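Teaching the arm, week 5: speed is not my friend

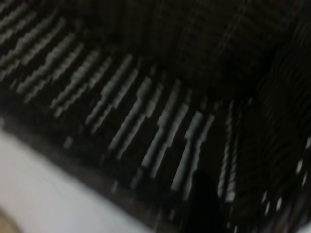

Wrist view in mid-swing, all streaks and dashes.

Saturday at Clollow again, and I got a whole afternoon on the leader arm! For anyone new, I hold a small arm in my hands, the big one copies whatever I do, and every go gets saved so it can learn from me later. I still grin every time it follows my wrist round.

Wakana Nishimura set me a target of 39 good demos on the patterned dark thing (you can see what the stripes turn into when I get impatient). I managed 24. I know, I know. But they were nice ones, and I threw out the rest myself before Wakana could, which felt very grown up.

My trouble is the approach. Over the white surface I'm fine, slow and tidy, and then I see where I want to be and whoosh, off goes my elbow. Watching it back from the wrist camera is a proper education. From my chair the move looked lovely. From the wrist it was like hanging out of a train window.

Kiyoshi Tamura's advice was to breathe out as I move in, and to stop dead for a moment before closing the fingers. It feels daft for the first few goes and then it gets rather soothing. He also had me drop the scaling on the hand controls, so a big movement from me makes a smaller one at the other end. Why did I wait until week five to try that?? My shoulders ached far less too.

We had a short argument over whether the wobbly demos should stay in. Kiyoshi says keep a few where I drift off line and come back, so the arm sees how to recover. Wakana wants them clean for now. I'm with Kiyoshi, mostly because it would rescue my total, but we're doing it Wakana's way until we've got a first run trained.

Other bits: the left foot pedal sticks, so press it with your heel. If you're on after me, my saved sessions are under "Venard" and please don't tidy them up yet, I haven't labelled the last 18.

Next time I'm starting from the other side, which means learning it all backwards. Can't wait! Miyuki, bring your own cushion for the chair, it's brutal after the second hour.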